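先说说这期为什么写柜门。上期我随口提了一句“机器人什么时候能替我收厨房”，结果收件箱热闹了一阵子，问得最多的就是：到底行不行啊？好吧，那我就老老实实写一篇，把我这个九月折腾Dronatska的经过讲给大家听。

Dronatska是Drarngate那边几个人做的模拟厨房，在电脑里练家务用的，柜子、抽屉、瓷砖墙一应俱全。我给自己定的题目特别小：开柜门，把东西放进去，关上。就这么三步，我妈一只手抱着西瓜都能做完。 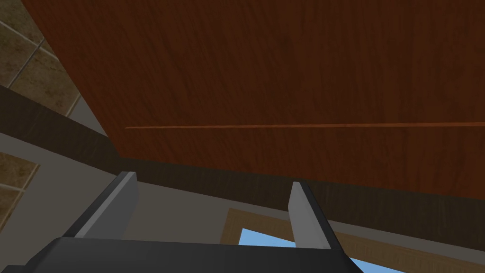
两张都是模拟画面，夹爪张着，旁边就是那片红棕色的木板。

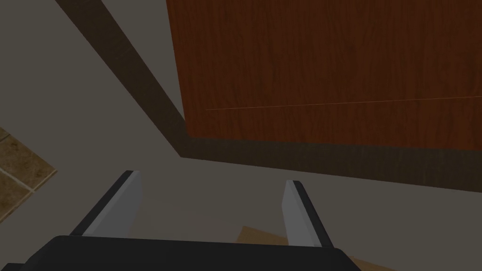
Yi-chun Tu看完我的第一版草稿，回信说她不太服气：在电脑里开一扇永远不会受潮、不会变形的门，算什么家务？她家水槽下面那扇门要先往上提一下再拉，合页松了两年，全家人都知道，客人来了没有一个打得开的。她说等哪天机器能对付那扇门，她再考虑给它腾地方。

我觉得她讲得有道理，不过还是想替模拟说几句好话。我跑了300次，每次都把柜子的位置挪一点点，把门的松紧改一点点，要是在真厨房里这么干，我的手和柜子总得先坏一个！300次里从头到尾做完三步的有13次。对，就13次，你没看错，我自己也数了两遍。大部分都卡在第一步：夹爪凑过去了，角度差一点，捏了个空，然后它还很认真地往后拉，拉的是空气。看到后面我都开始心疼它了。

最让我意外的是关门。我本来以为关门最省事，推一把就完了嘛，可是它推到一半就松劲，门留一条缝，程序那边却判定“完成”。后来我把判定改严了，成绩立刻难看了一截（上面那个13次是改严之后的数，之前的我就不好意思写了）。所以以后大家看到谁家宣传成功率多高多高，不妨先问一句：门关严了算完成，还是碰到门就算？

Sakda Prasertsri还问我车间里的活是不是好办一些。我的感觉是好办不少，因为车间可以迁就机器，料箱每天摆在同一个地方，地上还能贴线。家里谁给你贴线啊，我家的锅盖每天住的地方都不一样，昨天我是在冰箱顶上找到的。他又追问叠衣服呢，这个我真没试过，不敢乱讲，等我先把柜门弄明白。

那现在到底能不能用？要我说，单独一个动作，地方固定，东西固定，旁边有人看着，可以玩玩了。想下班回来看见厨房已经收好，还得再等等，等多久我不猜，猜了肯定有人截图留着笑我。

接下来我打算给柜门换几种拉手，再把门的阻力调得不讲理一点，尽量接近Yi-chun家那扇。她答应拍一段开门的视频给我，连“往上提一下”的手法也一起教。哪位家里有更难开的柜子、抽屉，也请写信来，讲清楚是怎么个难法，我挑几个放进下一轮。写得越啰嗦越好，我爱看。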